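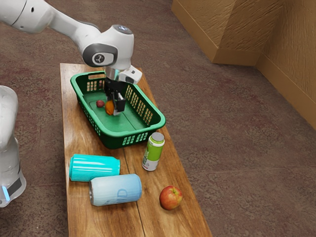 Figure 9. Gripper lowered into the basket at the orange-colored fruit, simulated cell view.

9. Recovering from a Stopped Grasp

Use this section when the arm stops with the gripper inside the basket and the controller reports a grasp fault. It applies to the Vernus cell in simulation and to the physical cell. Steps that apply to only one of them are marked.

A grasp fault is raised when the fingers stop closing before the force target is reached, or when the force target is reached at a finger width that does not match the selected item. The arm holds its position and the brakes engage. The program does not resume by itself.

CAUTION: Physical cell only. The gripper keeps its closing force after a grasp fault. Do not put a hand in the basket until step 4 is complete.

9.1 Clearing the fault

1. Press Hold on the Stuster panel. Do not press Reset yet. Reset clears the fault record along with the fault.

2. Open the Events page and write down the fault code, the item name and the finger width. You will need all of them for 9.2.

3. Look at the fingers from the side and decide which case applies:
Fingers on the fruit only: go to step 4.
Fingers against the basket wall or the raised ribs of the floor: go to 9.3.

4. Select Gripper > Release > Slow. The fingers open to full width. Physical cell: wait for the force reading to drop to zero.

5. Select Jog > Tool Z and raise the gripper until both fingertips are above the rim. Use tool coordinates. Joint jog swings the wrist and can drag the basket toward the cans in front of it.

6. Press Reset. The fault lamp on the panel goes out.

7. Send the arm to the Ready position at low speed.

Note: If the fault returns right after Reset, the arm is still reading contact. Repeat steps 4 and 5 before trying again.

9.2 Finding the cause

Fault 17, width mismatch. The item name sent to the gripper does not match the item between the fingers. This happens most often when two small round fruits are in the basket together and the planner picks the wrong one. Check the item list on the Prelik planner page, then run Detect again.

Fault 2, force not reached. The fingers closed past the fruit or are pressing on something else. Check the grasp height. If it was taught with a different basket, teach it again with the current one.

In simulation, fault 2 can also come from the contact settings. Version 2 scene files load with low finger friction, and round items slip out as the fingers close. Open Scene > Contacts and apply the Soft Fruit preset. The change takes effect after the scene is reloaded.

9.3 Fingers touching the basket

Do not use Slow release. Opening the fingers against the wall pushes the basket along the table.

1. Set jog speed to the lowest value.
2. Jog in Tool X or Tool Y, away from the contact, until the force reading stops changing.
3. Jog up in Tool Z until the fingertips clear the rim.
4. Release the gripper and press Reset.
5. Run Basket Locate before the next pick. The stored basket position is no longer valid.

CAUTION: Physical cell only. If a finger has gone through a slot in the basket wall, press the emergency stop and call Socorro Escobar at the Brandão service desk. Do not jog the arm.

Section revised 9 April 2026, N. Rivadeneyra. Step 5 of 9.1 changed from joint jog to tool jog.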